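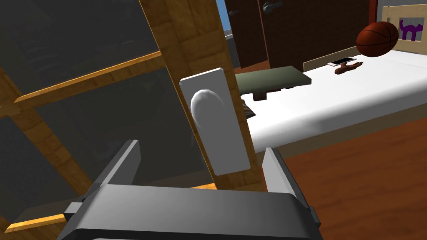

Keeping the gripper honest: a conversation with Xiuying Yan

Xiuying Yan has poured the tea before I have my coat off, and she is already telling me about knobs. The white oval one on the bedroom's glass door has taken up more of her year than she would like to admit. She looks after a single simulated cell at Rivow, known to everyone on her floor as Jia, and her job is to keep its virtual gripper behaving the way a real one would.

"People think a simulated machine never needs looking after," she says, laughing. "Oh, it does! You don't oil it, but you do tune it, and you check it, and some mornings you come in and the fingers are closing on thin air because somebody has changed a setting two folders away."

The cell is a furnished bedroom, with a bed, a green bench and a basketball that she is fond of for no particular reason. The task is opening the glass door. Jia has two flat gray fingers, and before any run Xiuying wants them placed on either side of the lower part of the handle plate, so that she can look at the spacing before the gripper goes anywhere near the knob.

"I start there every time," she tells me. "The plate is tall and flat and it's easy to judge against. If one finger sits a bit lower than the other, I want to know whether that's the angle I'm looking from or a wrist offset that has drifted." To find out, she turns the view and looks again from the side, and then she reads the joint values – slowly, and out loud if the room is quiet.

Her worst repair came in January, when the fingers began sinking into the wood of the door. She went through 193 log files before she found the cause, a contact margin that had been set for a different gripper, the Bolum. The fix took four minutes. "I was so cross I went for a walk," she says, and then she came back and reran the whole set, all 2,962 trials of it.

These days she keeps a paper notebook beside the keyboard, with a page for finger spacing, a page for friction and a long, rambling one for the knob, whose rounded shape still lets the fingers slip now and then. She is trying a softer closing force this month, and she would like another eight days with it before she says anything more.

May 13, 2022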